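Looking for a flat in Mirkbridge, part two

In my last post I wrote that I had stopped looking at flats for the winter. It was too dark after work and I could not see from the photographs which rooms had a window. In March I started again, and now I have something to report.

I rent at present in Clumodov, above a bakery. The flat is warm and the landlord is polite, but the rent went up two times and the kitchen is in the same room as my bed. When I fry onions, I sleep with onions. So my wish was simple: a kitchen with a door.

The first place was near the station in Mirkbridge. The advertisement said "83 square metres, bright, ready to move in". I liked it very much from outside. It has red brick and a small front garden with a pear tree. Inside, the agent walked quickly and talked quickly. I asked if the balcony was included in the 83 and she had to telephone somebody. It was included, and so was the cellar. In my country the cellar is not counted, and I had made all my plans for the furniture with the wrong number. I do not say she wanted to deceive me. It was written in the small text and I had not read the small text.

The second was in the street called Park. There is no park in it, only a bus stop and a dentist, but the street is quiet and the houses have deep windowsills. This flat has 2 bedrooms, a bath with a window, and a kitchen with a door! The door sticks a little at the bottom. The agency is Sosico, and their man let me stay as long as I wanted. I opened all the taps. I stood in the smaller bedroom and listened for the neighbours, and I heard a radio, but softly.

What I did not like is the heating. The boiler is old, and there is a monthly service charge of 229 for the building. I asked what I would get for this money. He gave me a list: stairs cleaned, roof insurance, lift. The house has no lift. He looked at the list again and said he would ask the management. Two weeks later I received a new list without the lift, but with the same sum at the bottom. I have written back and I am waiting.

A piece of advice for other people who buy in a second language: ask for every paper one day before the visit. I read English well enough, but I read it slowly, and with an agent beside me I read nothing at all. I only nod. At home I can sit with the dictionary and mark the words. "Leasehold" I knew. "Peppercorn" I did not know, and I was thinking for a whole evening about pepper.

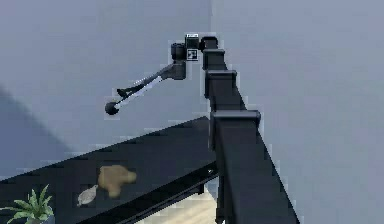

I went back to Park a second time, at seven in the morning, to see how the light comes in and how loud the bus is. The light reaches the kitchen first, then the corridor if the door stays open. The bus is loud when it starts and after this you forget it. A woman from the ground floor was taking out her bins and told me that the cellar has water after heavy rain, only in the left corner. I was glad she told me. It is not in the papers, so I will ask the surveyor to look there.

My offer is a little under the price, with the boiler as my argument. If they say no, there is one more flat behind the school in Mirkbridge, smaller and on the third floor. I have not seen it yet. The plan shows a kitchen, but I cannot tell from the drawing if the line is a door or a cupboard.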